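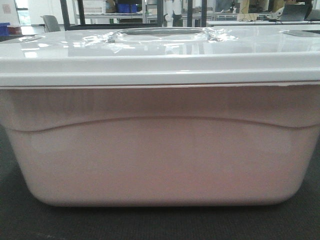 Week 2: Appraisal, or Deciding What Goes
ARCH 3663, Managing Small and Personal Archives
Houda Erraji
Lecture notes, 9/3/25

Housekeeping first. The reading for this week was the Wundwood case file, all of it, including the appendix of correspondence. Several of you emailed to ask whether the appendix was "really" required. It was. It is also the only part with any swearing in it, so you have punished yourselves.

1. What appraisal is

Appraisal is the process of deciding which records have enough continuing value to justify keeping them for the long term. Everything else in this course (arrangement, description, access, preservation) depends on it, and it's the part people most like to put off. A great many small archives have been running on the policy of Later for decades.

Deferring the decision is a decision. You pay for it in shelf space, heating, and the time of whoever inherits your job. Material that has been accepted but never appraised is usually called backlog, a cheerful word that suggests you are just a little behind on the dishes.

Keep these two questions apart, in your head and in your assignments:

Acquisition: should this material come through our door?
Selection: now that it has, which parts stay?

Large institutions can often settle the first by pointing to a mandate. Small ones tend to settle it by looking at the donor's face. See section 4.

2. The kinds of value

The older literature divides value into primary and secondary. Primary value is the use the record had for whoever made it: the invoice got somebody paid. Secondary value is everything it might be good for afterward, and it is commonly split again.

Evidential value. What the record tells us about how its creator worked. Minutes, org charts, procedure manuals, the memo telling everyone to stop ignoring the procedure manual.

Informational value. What the record tells us about people, places and events apart from its creator. A hardware store's credit ledger says a little about the store and a lot about who in town was broke in January.

Intrinsic value. The object matters as an object. A signature, a binding, a map with somebody's coffee on it (the coffee has to be somebody's in particular).

You will also run into monetary value, generally because a donor has brought it up. We don't do monetary appraisal in this course. It is a separate profession with separate insurance.

A note on informational value: it's a trap for the enthusiastic. Any piece of paper can be informative to someone. A grocery flyer is informative. If your justification would work equally well for every flyer ever printed, you haven't written a justification yet.

3. Macro and micro

Micro-appraisal looks at the records themselves, series by series or, if you have no supervisor, item by item. Macro-appraisal starts higher up, with the functions of the creator, and asks which functions matter and where they would best be documented. Canadian archivists had a large hand in developing the macro approach and will tell you so at parties.

For a government department, macro-appraisal makes good sense. For a deceased uncle, less so, although it works better than you'd expect. What did he do? He taught, he curled, he sued his neighbour. Those are functions. Where is each one best documented? The lawsuit is at the courthouse in far better order than he kept it. The curling club has its own minutes. The teaching notebooks exist in one place only, and now you know where to start.

4. Case: Wundwood

Quick recap for anyone who skimmed. The Wundwood local history room accepted the business records of Flultavix, a regional maker of window fittings, when the plant closed. The transfer came to 37 bankers boxes. The agreement was a handshake. The box list said "misc." on every line but one, and that line said "misc. (heavy)".

What was in them, once somebody finally looked:

Payroll registers, nearly complete
Duplicate payroll registers, carbon copies of the above
Product catalogues, many copies of each
Board minutes with a gap across the years of the strike
A run of staff newsletters called The Latch
Personal letters belonging to an office manager, filed under P for Personal
Window fittings (this was the heavy one)

The archivist's report kept the minutes, the newsletters, one set of payroll and two copies of each catalogue, and recommended disposing of the rest. A sensible report. It was followed by eleven months of letters to the editor.

Points to take from it:

Duplicates are the easiest material to let go and the hardest to be seen letting go. A dumpster full of paper looks the same from the street whatever is in it.

The gap in the minutes is evidence too. Describe it. Don't guess at the reason in your finding aid, however much fun it would be.

The office manager's letters were never company records. They strayed into the filing, and she was alive and living four streets away. A phone call was the correct appraisal tool, and it took the history room until the second winter to make one.

Nothing in writing gave the room authority to dispose of anything. Every later argument in the appendix runs back to this. Get a deed of gift, and have it say what happens to material you don't keep: returned, offered elsewhere, or destroyed.

5. Containers and false order

Some remarks on original order, which we take up properly next month. The principle says you keep records in the order their creator kept them. It does not say you keep them in the order they fell into when a nephew cleared the basement in one afternoon.

Look for signs of use: tabs, numbering, worn edges on the folders that got pulled most. If you find a system, even an odd one, write it down before you move a sheet. If you find tax returns, a hockey sweater and half a manuscript sharing a container, you are probably looking at what fit. You may rearrange with a clear conscience and a note to file.

Labels deserve suspicion. "Important" was true on the day of writing. "Photos" means there is one photo. "Sort" is an instruction nobody has obeyed.

6. Writing the decision down

An appraisal report for a small archive can run to 2 pages. It should cover who made the records and why; what they consist of and their extent; condition; restrictions and privacy concerns; relation to what you already hold; your recommendation; your reasons.

The last item carries most of the marks. "Historically significant" is not a reason. Significant to the history of what? If the answer is "the area", try again.

If you use Prenent for the practical, the appraisal field cuts off after a few lines and gives no warning. Write your report in a proper document and attach it. Last year's class discovered this as a group, the night before.

Before Friday's tutorial

Pick one drawer, shelf or box in your own home. No cleaning it first. Appraise it as though its owner had died, and write up to 12 lines recommending what to retain. You may not retain everything. You may not retain nothing either; someone tries it each year and calls it minimalism.

Bring a printed copy. The tutorial room is being painted, so we'll meet at Cha, at the back tables. Buy something, please. They were very patient about the debate on provenance.

Reading for Week 3: chapters on accessioning in the course pack, plus the sample deed of gift. Read the deed twice and mark any clause you'd be embarrassed to explain to a donor out loud.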